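Ticket: Toy pickup, arm stalls on soft items
Status: Open
Opened by: Olga Arrieta
Assigned to: Bram Dekker

Olga, 9:40 am
Hi Bram! So I'm back with the toy tidying job, and I've got good news and annoying news. Since the Skultemel update the arm is great with balls. I ran 50 picks with nothing but balls and it missed 3, which is better than my nephew on a good day. Then I put the real mix back and it fell apart. It goes for something soft, closes, lifts, and comes up with two things or none. Then it sits there until the timeout and I have to clear error 181 by hand.

Bram, 10:15 am
Thanks, Olga. Couple of things to try. Drop the closing speed by half, and check whether the grasp planner is still set to "rigid only" (Settings, Objects). Does it stall with a fuller bin or a nearly empty one?

Olga, 1:30 pm
It was on rigid only, argh. Switched it and slowed the grip. With a handful of toys spread out it's fine now, plush and all. With a full bin I still get 181. My hunch is that it can't tell where one thing stops and the next one starts.

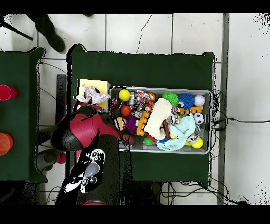

Montserrat keeps asking me when she can have one for her playroom, and I keep telling her not yet. A kid would just dig in with both hands (or tip the whole thing on the floor, which I admit is tempting). Could we add a nudge move, so it pushes stuff apart before it grabs? I'd take slow over stuck any day.

Bram, 2:05 pm
There's a nudge routine in the test branch. I'll send you the build tonight. Please keep the log from the full-bin runs and attach it to this ticket.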